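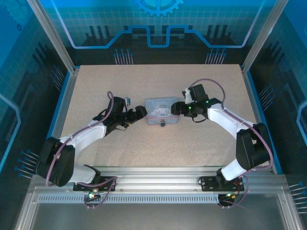
Turn a Small Hinged Tin into a Pocket Sewing Kit

I have a weakness for little tins with a clasp on the front. Mints, tea, cookies, playing cards — I don't care what came in them, I want the tin! And the best thing I've ever done with one is fill it with needles and thread. A tin sewing kit fits in a glove box or a backpack pocket, it closes with a satisfying click, and it has saved me from at least one popped waistband at a cousin's wedding.

This is a one-evening project. If you already have a fabric scrap and some glue, you can start right after dinner and be done before bed.

Picking the tin

Go for a rectangular one with rounded corners and a lid on hinges. Slip-on lids work too, but they come off in a bag, and then you have pins in your bag. A front clasp is ideal. If yours is loose, press the metal loop gently inward with the flat side of a butter knife, try the lid, and press again if you need to. Small pushes only! I snapped one clean off by being impatient.

The tin should be deep enough for a spool of thread lying on its side. Most mint tins aren't. If yours is shallow, wind your thread onto flat cards instead (more on those below) and you'll be fine.

A printed lid is a bonus. I always leave the outside alone, even when it's scuffed. Cartoon tins are my favorites to give away, and kids love them as a first sewing kit.

What you'll need

A hinged tin, washed and completely dry
Thin cardboard, like a cereal box
A scrap of cotton for the lining
A scrap of wool felt for the needle page
Batting or an old flannel pajama leg
Craft glue that dries clear
A flat magnet, the thin peel-and-stick kind
Pencil, scissors, a ruler and a few clothespins

Clean it out

Wash the tin in warm soapy water with a soft cloth. Skip the scouring pad, since it will take the print right off. Water hides in the rolled edge and in the hinges, so shake it hard and stand it open, upside down, on a dish towel. I leave mine overnight. If you can't wait, a hair dryer on low does the job.

Run a fingertip carefully around the inside rim. If you feel a rough spot, rub it with fine sandpaper and wipe away the dust.

Make the lid pad

Set the closed tin on the cardboard and trace around it. Cut just inside the line, then trim until the piece drops into the open lid without bending. Those rounded corners take a couple of tries. Snip a little, test it, snip again.

Use the trimmed card as a pattern for the batting and cut one layer the same size. Then cut the cotton with a finger's width extra on every side. If your fabric has a print on it, check which way up it will be when the lid is open. I've put a whole row of foxes in upside down. Nice foxes, too.

Lay the cotton face down, put the batting on it, then the card. Run a thin line of glue along one long edge of the card, fold the fabric over and clip it with clothespins. Do the opposite edge next, then the two short ends. At the corners, make three or four tiny pleats and press each one flat with your thumbnail. They'll never show.

Let the pad dry for an hour before you glue it in. Keep the glue away from the hinge side! A stray drop there will stop the lid from opening all the way.

Add the needle page

Cut a piece of felt a bit smaller than the lid pad. Stitch it to the pad along the top edge only, with a simple running stitch, so it flips up like a page. Do this before the pad goes into the lid. Ask me how I know.

Ruben Groen, who got me started on these, uses two pages: one for sharps and one for the big blunt needles he darns with. In a shallow tin, two pages may keep the lid from closing, so test first.

Line the bottom

Make a second card for the base, the same way, but leave out the batting. You want that space. Before you glue it in, stick the magnet to the underside of the card, near one end. Pins and a spare needle will now gather in that corner and stay there even when the tin gets tossed around. If they don't hold, your card is too thick or the magnet is too weak, so try the magnet on top of the fabric.

Wind the thread cards

Cut small rectangles from the leftover cardboard and snip a notch in each short side. Tuck the tail of the thread into one notch, wind lengthwise, and finish in the other. I carry 4 colors: black, white, gray and a denim blue. The gray blends into nearly anything, and I run out of it first every time.

How much to wind? I wrap each card 100 times, which has always been plenty for buttons and a fallen hem.

What goes inside

The thread cards
A few needles in different sizes, on the felt page
Safety pins, two small and one large
Two shirt buttons and one pants button
A needle threader
The tiniest folding scissors you can find
A short length of hem tape, rolled up

Put the scissors in first, along the back, and fit everything else around them. Close the lid gently and watch the clasp. If it won't catch, take something out. Forcing it will stretch the hinges, and a tin with stretched hinges never sits right again.

A few fixes

Lid pad peeling? The metal was probably still greasy. Wipe it with rubbing alcohol, let it dry and glue again.

Everything rattles? Fold a square of flannel and lay it on top before you close up. It makes a handy polishing cloth as well.

Rust spots inside? Sand them lightly, then brush on a coat of clear nail polish. Give it a full day with the lid open before you line it.

We made 18 of these at the craft evening in Sturnlow in July, all from tins people had been hoarding, and no two came out alike. Abdelkrim Zaki lined his with a piece of an old necktie, and I was so jealous that I've been checking the thrift store tie rack ever since. Silk frays like crazy, though, so dab a little glue along the cut edges and let it dry before you fold them over.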